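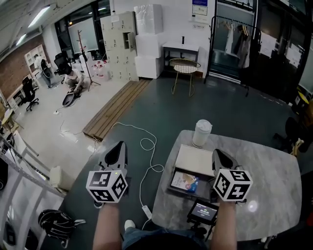

Reading time: 4 minutes (650 words)

Shared Rooms and Their Contents
Handout 3: Floors, cables and small surfaces
Course tutor: Rowena Tiongson

This handout continues from the session on storage. Bring it with the blank survey sheet, as both are needed for the exercise at the end.

3.1 Terms used

Floor zone: an area of floor with one finish and one main use. A change of finish usually marks a change of use, though not always.

Threshold: the line where two zones meet. It may be flush, ramped or stepped. A slatted wooden step or platform running diagonally between a dark grey floor and a lighter one is a threshold under this definition, and is entered on the sheet as a line with its direction.

Loose item: anything on the floor that can be lifted by one person without tools. Plugs, adapters, bottles and bags are loose items. A locker cabinet is not.

Working surface: any horizontal surface used for a task, whatever its height. Side tables count.

3.2 Thresholds

A diagonal threshold needs more care than a straight one. Most people judge a step by the walls, and a step set at an angle to the walls is met by one foot before the other. Record three things: where it starts, where it ends and whether any cord or cable lies across or beside it.

Keep 650 mm clear on both sides of a threshold. The figure is the one used throughout this course and comes from the Pollano worksheets. Where furniture makes this impossible, mark the section N on the plan and move on.

3.3 Cables on the floor

Cables are divided into crossing, looped and trailing.

A crossing cable passes from one side of a walkway to the other. It should be covered, or taken round by the wall.

A looped cable has more length than it needs, and the surplus lies on the floor in a curve. The white cable looping across the dark floor towards the table belongs here. Surplus is taken up at the table end and tied. Do not tie it tightly; a loop the width of a hand is sufficient.

A trailing cable ends in a plug that is not in a socket. The thin cord on the lighter floor is entered as trailing. These are coiled and put away, or moved to the wall if they are to be used within the hour.

Power adapters are recorded separately. A small white adapter is easier to see on a dark floor than on a pale one, but colour contrast does not change the class. An adapter lying in a walkway is a loose item.

Dexter Soriano's note from the February session: when sketching, draw cables last. They move more than anything else in the room and will be wrong by the time the furniture is finished.

3.4 Tripods and other splayed legs

A tripod with its legs extended occupies a triangle, and the triangle is drawn at the feet. Students often draw the column only. Add 80 mm beyond each foot. If someone is crouching to work next to the tripod, the space they use is drawn as a dashed circle and is not part of the tripod.

3.5 The marble-patterned table

The table for this handout has a light grey marble-patterned top and rounded corners. Items on it are listed from back to front:

White cylindrical cup with lid — behind the tray
Black tray or open box — holds a cream-coloured board or book, propped up, and a colourful printed card lying in front of it
Small black monitor on a black stand — near the front edge, screen on

Points to record:

(a) Drinks and displays. A lidded cup is permitted on a surface with electrical equipment. An open cup is not.

(b) Edge distance. Equipment on a stand should be set back 80 mm from the edge. Anything nearer is listed for moving.

(c) Containers. A tray counts as one item, however many things are in it. Its contents are written in brackets after it.

Rounded corners reduce the usable area slightly. For this course the loss is ignored.

3.6 Lockers, racks and chairs

Cabinets with many small doors are surveyed with the doors as found. If a door is open, draw its swing in full. Bottles or jars at the base of a cabinet are loose items and are checked against the swing of the lowest doors.

A coat rack in front of a window is noted under daylight as well as furniture. Blinds are recorded by colour and position.

Office chairs are drawn where they stand and then given a turning circle of 1,000 mm. Circles may overlap each other. They may not overlap a threshold.

3.7 Exercise

Work in pairs. Allow 10 minutes for the sketch and a further 10 for the sheet.

1. Mark the floor zones and the threshold.
2. Enter every cable by class.
3. List the marble-patterned table in the form given in 3.5.
4. Name one loose item that should be moved first and give the rule that applies.

Sheets go to Arnel Talavera before the next session. Scale is 1:50. Pencil only.

Next handout: shelving against brick walls, fixings and loads.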